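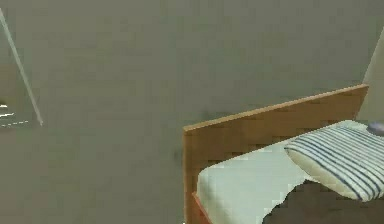 A wooden headboard against a gray-green wall.

The Stock Count That Fits in a Coffee Break

Phúc Âu used to close the Jekside store for a full day every June and count faucet parts. Washers, cartridges, supply lines, the little brass fittings that look identical until you get one home and it leaks. The store carries 988 separate items, and the yearly count lived in a spreadsheet with 42 tabs, two of which no longer opened.

Then he moved the whole thing to Tikano, an inventory program built for shops with one or two locations, and he has been talking about it to anyone who will stand still ever since. I stood still for most of a morning, and I have to say I get it!

The idea behind it is called cycle counting, and big warehouses have done it for ages. You count a small slice of your stock each day and work your way around the store, so the numbers never get a whole year to drift. Tikano picks the slice. When Phúc unlocks in the morning there are 39 items waiting on his phone, sorted by aisle, and he is usually done before the coffee is.

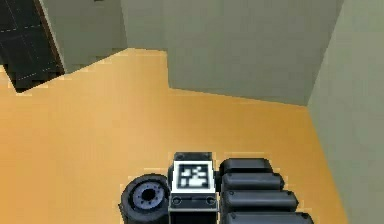 The clever part is how it chooses. Fast sellers come up more often, and so does anything that was wrong last time (a certain half-inch compression valve has become a regular guest). Slow stuff at the back gets its turn too, just less of it. You can change the mix yourself, and Phúc has, several times, mostly late at night.

Getting there took some work. The old spreadsheet had the same hose listed under three spellings, and the import tool flagged every one of them and made him choose. He did it over a couple of weeks with the radio on.
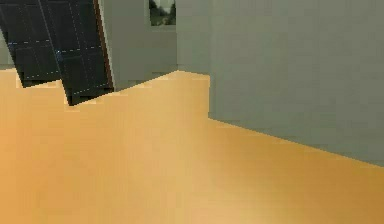

Tan-orange flooring meets a gray-green wall.

What surprised him most was the ordering. Once the counts were right, the reorder points started to mean something. He had been buying from Nwachukwu, his main supplier, on gut feeling and a sticky note. Now the program drafts the order and he trims it, and the shelf of toilet flappers he will never sell is finally getting shorter.

A second store opens in Skarkham this fall, and that will be the real test. Transfers between locations are the weak spot in Tikano right now: an item in the van belongs to neither store until someone taps "received," and people forget to tap. Phúc has already written to the developers with a suggestion. It came with a diagram. 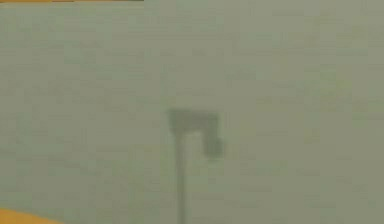
Dark pole-like form, greenish-gray background.

His advice for anyone still on a spreadsheet is to start with one aisle, pick the messiest, and leave the rest alone until that one comes out right for a month.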